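Wernus Releases Catau 2, a Motion Planner That Knows When to Give Up

Update shortens the wait between "pick up the bottle" and anything happening

PRITPORT, April — Wernus, the Pritport maker of control and planning software for robot arms, today released Catau 2, the second major version of its motion planner. The new version plans faster, explains its failures in sentences, and no longer responds to a crowded countertop by thinking about it until somebody closes the laptop.

Catau takes a goal, such as a grasp on a particular object, and works out a path for every joint of the arm that gets the gripper there without touching anything it shouldn't. The first version did this well in open space. Customers, inconsiderately, kept putting things in the space.

Catau 2 is built for the clutter. It plans with the whole arm in mind from the first step, where the old version worked out a fine path for the fingertips and then checked, with some dismay, what the elbow had been doing. It also sets itself a time budget. If no safe path turns up before the budget runs out, the planner stops, names the pair of surfaces that kept getting in the way, and hands control back to the calling program. In the first version the equivalent message was "planning failed," followed by a number that meant something to one person at Wernus, on good days.

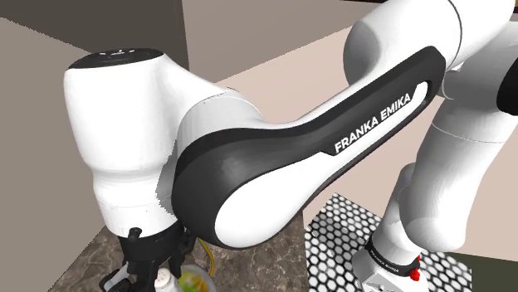
Kitchens supply most of the release tests for Catau 2, all of them run in Rocha, the company's simulator. There are 183 test scenes, and each one has to pass before a build leaves the office. Counters and small items look easy on paper and are a nuisance in practice. With a Franka Emika arm reaching over a marble countertop, the gripper has a small white bottle right under its fingers and a bowl just beside it, so a sideways approach that would be harmless elsewhere can end with lunch on the counter. The long curved link behind the wrist needs its own clearance from the walls, and the collision checker has to treat the cable as something that moves with the arm and does not always move the way anyone would like. Wernus has knocked over a great many simulated bowls in the course of this work and is pleased to report that they cost nothing to replace.

Rocha itself gets a smaller update alongside the planner. Scenes can now be saved in the middle of a motion and reopened at the same instant, joint positions and all, which makes it much easier to send a colleague the exact moment at which things went wrong. The scene editor has gained an undo command. The company has no explanation for the years without one and would prefer to talk about the planner.

Other changes in Catau 2:

Grasp candidates are ranked by how much room the arm has on the way out as well as on the way in.

Paths can be previewed and edited before they run, and the edited version is checked again for collisions whether or not the editor feels confident.

The Python and C++ interfaces now use the same names for the same functions. Existing programs will need small changes, and a conversion script is included that handles most of them. It prints a list of the ones it doesn't.

Log files are off by default. Users who ran short of disk space under the first version know why, and Wernus thanks them for their letters.

Catau 2 is available now to all customers with a current license at no added charge. The trial version runs for 4 weeks with every feature switched on and works with Rocha only, so evaluators can try it without going near hardware. Support for the first version continues through next April, after which questions about it will still be answered, but more slowly and with a certain amount of sighing.

About Wernus

Wernus writes planning, perception and simulation software for robot arms from offices in Pritport. Its products are Catau, a motion planner, and Rocha, a simulator. Press and trial requests can be sent through the contact form on the Wernus website, which was also rewritten this spring and has so far held up.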